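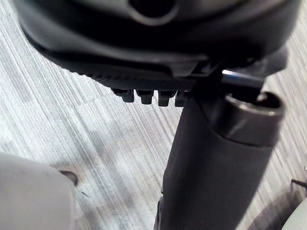
1/ Right. Office chair thread, as threatened. The one at my desk sinks, squeaks and leans a bit to the left, and I've got a flat to move out of, so naturally I spent all of last night reading about the undersides of chairs instead of packing

2/ Things I now care about: the lump of black plastic under the seat, the ribbed bit along the bottom of it, four little tabs in a row like teeth on a ratchet. Sat on one of these for years and never once looked

3/ Short shiny metal rod up there as well, going off sideways over the top of the thick grey column. Very smart. Mine has gone dull and is mostly fluff

4/ Sinking first. Been topping it up every morning like a slow puncture. Down by lunch. By 3 my chin's practically on the desk

5/ Everyone says gas lift. New ones aren't dear but you have to get the old one out, and the old one has been wedged in by the full weight of me, daily, since I moved to Pelby

6/ Tried the rubber mallet. Chair on its side on the rug, whacking round the edge of the base where the column comes through. Base came off on whack 5 and shot under the sofa. Castors everywhere. Well, one castor

7/ Top end would not budge. Did the penetrating oil, had a cup of tea, whacked again. Nothing. More oil. Rug now smells like a garage

8/ Somebody asked yesterday so – no, don't take the gas cylinder itself apart. Don't drill it, don't heat it. It's under pressure. You swap the whole thing or you leave it alone

9/ Pipe wrench did it in the end. Borrowed from downstairs. Grip low on the fat part, seat upside down on the floor, knee on the seat, twist. Horrible noise then it just let go

10/ Before you order a new one MEASURE. Length of the fat part, length of the thin part, width at the top where it goes into the seat. I ordered by looking at a picture, and the first one was too long, feet dangling like a toddler's. Sent it back

11/ Second one is from Dullon, came in a tube, no instructions at all. Pushed it in by hand, put the seat on, sat down hard. That's the whole fitting. Felt like I'd missed a step

12/ Squeak next. Not the lift, it was the tilt bit. Took the plastic cover off (screws, then clips, and the clips are brittle so go gently, ask me how I know)

13/ Inside: crumbs, a hairgrip, half a pencil, somthing that may once have been a raisin. Hoovered the lot. Old toothbrush for the corners and a damp cloth for the ridges, which hold dust like nothing else in this flat

14/ Tiny dab of grease where metal rubs on metal. Tiny. Last time I used spray and it dripped on my good trousers for a week

15/ Lean to the left: one loose bolt under the seat. ONE. Two years of physio stretches and it was a bolt. Went round and tightened all of them while I was down there, bit at a time, opposite corners, same as a car wheel

16/ Cover back on. It went on crooked, took it off, went on crooked again, gave up, it's under a chair

17/ For the people asking what chair – it's an Otlow, second hand, label half gone. Can make out 1294 and then a smudge. If anyone knows where to get arm pads for these shout, mine are held on with gaffer tape

18/ Someone in the replies says to use a jubilee clip or a bit of drainpipe round the column to stop it sinking. Yes it works, my old one at Pandey had it. But then you're stuck at that height forever, and I swap between desk and sewing table so no good for me

19/ Tools, since I'll get asked: rubber mallet, pipe wrench, allen keys, flat screwdriver, toothbrush, old towel for the floor. I didn't use the towel and wish I had. Oil mark on the rug is now behind the bookcase

20/ Castors tomorrow. There's a good 3 inches of hair wound round the back one and I don't even have long hair

21/ Oh and keep the old bolts if you're swapping anything, stick them in a jam jar. New ones never quite match the holes, and I've needed mine twice already

22/ Right, boxes. Haven't packed a single plate. Chair's lovely thogh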